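New bench kits reach Esetdale science rooms

The chemistry rooms at Esetdale got a lift this month, and the students can't stop talking about it! After a long spring of bake sales and one very lively quiz night, the school has $3,199 worth of new bench equipment, all of it picked out by teacher Helmi Eskola and her lab club.

The favorites so far are the see-through pieces. "You can follow everything from any seat in the room," Eskola said. "Kids who used to hang back are now right up at the bench." 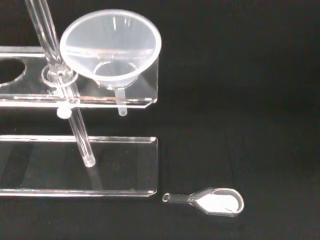 A clear acrylic stand with a glass rod, set out on a black surface.

Lab club member Chalerm Phromma spent Friday afternoon labeling shelves and loved every minute of it. He is already planning a demonstration for the open house in October, when the school hopes to welcome 600 visitors (last year it was 515, a record!).

Doors open at 2 p.m. in the Nurmi wing, and families are welcome to come in and try the benches for themselves.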